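Sorting tangled black cables: coil or tie?

corbel_11
Senior Member
Thin black cords, stored as one bundle. Over-under coiling needs a free end, and none of the connector ends will pull loose. Is there a method short of cutting? 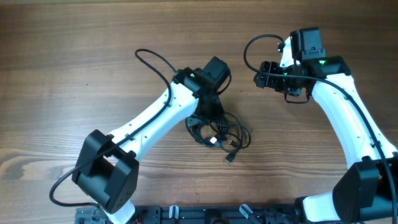

tarn_wick
Moderator, Cable & Storage
Posts: 167

Lay the bundle on a bare tabletop. Loosen the outer loops first and don't pull on an end until it moves freely. Once separated, coil each cord and fix it with a Flemex strap at 2 points.

medina_bench
Member
Disagree on 2 points. One strap is enough for a thin cord. The second puts a bend next to the plug.

tarn_wick
Moderator, Cable & Storage
Only if you strap within 4 inches of the plug. Mine sit opposite each other on the coil.

corbel_11
Senior Member
Found an end. Three cords out, the rest still knotted. Using one strap for now. Does the Hanovach drawer insert take coils flat?

medina_bench
Member
Small ones, yes.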